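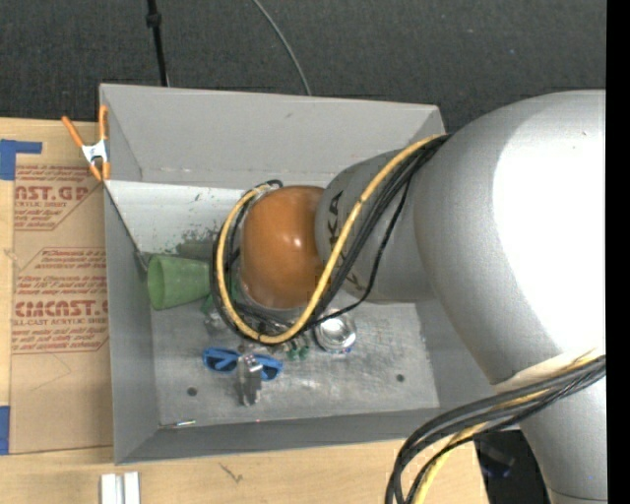 Sorting bin on the table, checked Saturday

Workroom check, Guvurthorpe hall, April round

Morning all. Same sheet as last time, with my comments typed up underneath each line because my handwriting had a complaint. I've put OK, WATCH or DO against everything so you can skip straight to the jobs if you're in a hurry (I would).

1. Sorting bin, inside
Floor of bin free of sharp bits: OK
Floor scratched or worn: WATCH
It's scuffed, no getting round it, and there are scratches on the floor you can see as soon as the light catches them. I ran a cloth over the lot and nothing snagged, so I'm happy for it to stay in use. If a scratch ever starts to feel rough under your hand, tell me and we'll swap the bin over.

Two small holes in the floor: OK
They were on last round's sheet too. Edges fine. Please don't tape over them again, the tape picks up fluff and then I have to pick it off with my nails!

Marks and smudges: DO
There's a patch of dark greenish smudging up on the pale strip near the back wall, above where the green cup was lying. Warm water and a drop of washing-up liquid first, please, and leave the scouring pads in the cupboard. I'd love to know what it is, but I'd settle for it being gone.

2. Sorting bin, outside
Sits flat on the table: OK
Low front wall, rim smooth: OK
Back wall, no cracks: OK
I gave it a good wobble from both ends and it stayed put. The low front is lovely for reaching over but it does mean light things can hop out, so don't heap it up.

3. Things in the bin
Cups and other plastics, no splits: OK
The green see-through cup was on its side with its open end to the left. I had it out afterwards and went round the rim with my thumb, and it's sound. We lost one from the Droltau set last winter to a split you could barely see, so do the thumb test, it takes two seconds.

Nothing made of glass: OK
Nothing with food left in it: OK
Hurrah.

4. Table
Top clean and dry: OK
Splinters along the edge: WATCH
It's a nice light wood and it marks if you so much as look at it. One rough place on the window side, which I've sanded and will look at again next round.

Legs and bolts tight: OK
Bit of a fight with the far one, but it's in.

5. Cables
Clear of the bin floor: OK
Outer covering sound, yellow and black: OK
I looked along every length I could reach with the power off. If you spot a nick, stop and put the red card on the door, and ring the Nechyporuk people before anyone has a go with insulating tape.

6. Lighting
Enough light over the bin: OK
Glare: WATCH
Plenty of light, possibly a bit too much of it, as there's a fair old shine off the metal. I've turned the nearest lamp a touch towards the wall. Shout if that leaves you squinting.

7. Floor and doorway
Walkway clear: DO
Somebody has left the Kandance boxes by the door again. They need to go on the bottom shelf before the afternoon lot come in.

Fire door opens fully: OK
Mat flat: OK

Jobs left over: smudges in the bin, boxes by the door. Initial the sheet on the clipboard when they're done and I'll rub them off the board.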